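# How a Film Gets Its Sounds

Most sounds in a film are not recorded while the actors are speaking. The microphones on set are pointed at voices. Footsteps, doors and rustling coats are added later by a person called a Foley artist.

The Foley artist watches the film on a screen and makes each sound at the same moment as the action. This is called working "in sync." One short walk down a hallway may need 10 tries.

Everyday objects make most of the sounds. A hollow object changes a sound because air inside it vibrates too. This is called resonance. 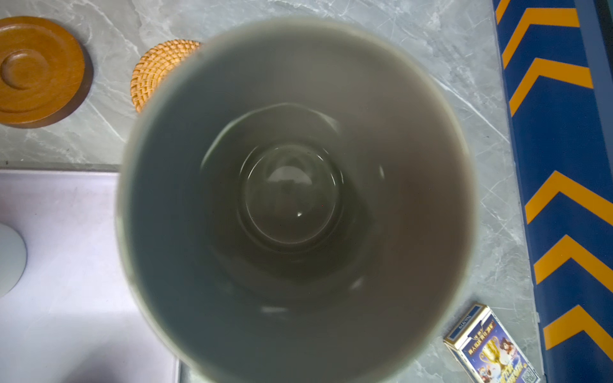 *Looking down into a cup. The inside narrows toward the base.*

Tamsin Tawhiri made the sounds for *Tritalville*, a film about a town where the clocks stop. The rain scene used four layers:

- water dripping on a metal sheet
- rice poured onto paper
- a wet cloth squeezed near the microphone
- a low hum from a fan

Each layer was recorded alone. A sound mixer then set how loud each one should be. If all the layers are equally loud, the result is a hiss with no detail.

Small sounds need a quiet room and a microphone placed close to the object. Setting a mug down on a table takes less than one second, but it has two parts: the first tap, and the short ring that follows.

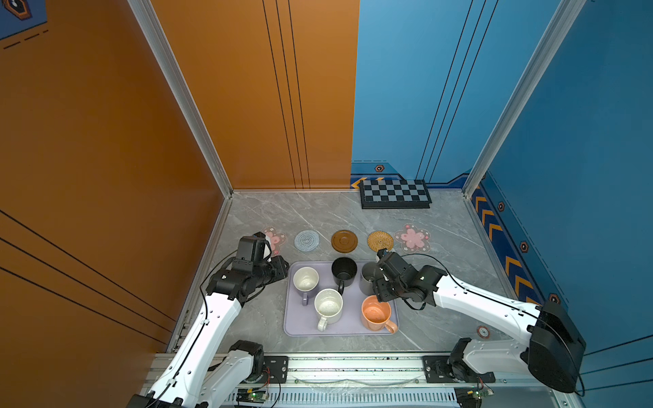 ## Try It Yourself

1. Choose a film clip two minutes long and turn off the sound.
2. Write down every sound you expect to hear.
3. Find an object for each sound.
4. Play the clip again and record your sounds as you watch.

## Words to Know

**Foley:** sounds performed to match a film.

**Sync:** sound and picture happening together.

**Mix:** all the sounds joined at their final loudness.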